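3.2 Surface wear on upright tubes

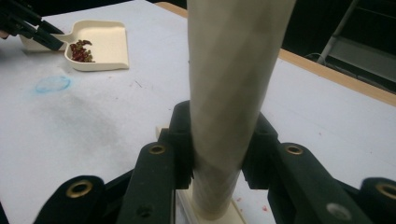 Despina Sotiropoulos
Langat Materials Group, Trustberg
May 20, 2023

Figure 3. Cream-colored tube upright on its base, white tabletop. Faint gray smudges along the length.

The tube set was picked for one reason, matte light surfaces show handling marks early. Cream color, slightly mottled finish. Gray smudging shows up well against it (Fig. 3), less so on the darker stock we tried in November, which we dropped.

Set-up was plain. Tube stood on the flat base, table left as is between sessions. No wiping. The table picks up marks too - scuffs, small dark marks, a wide grayish smudge left of the tube in Fig. 3 - so tabletop wear was scored on its own sheet and kept out of the tube scores. First draft of the protocol mixed the two and the Sinham raters could not agree on anything.

Scoring. Each tube rated by 2 people on the Grultulora scale, 0 to 8, where 0 is clean and 8 means the finish is gone. Smudges count even if they are faint. Mottling doesn't, it was present in the unhandled stock. This needs saying becuase one rater scored it as wear for the whole first batch and those sheets had to be redone.

Total 250 handlings per tube, 19 tubes. Most scores low. Marks spread along the length and not only near the base, which we did not expect - the base end gets held the most. Possible that gray residue moves up the tube when it is carried flat between tables. Not tested.

Specks and loose debris on the table, like the two tiny red ones near the tube in Fig. 3, were noted but not scored. Source unknown. They they do not seem to affect the finish. Rater agreement is in 3.3, sheets for the redone batch in the appendix.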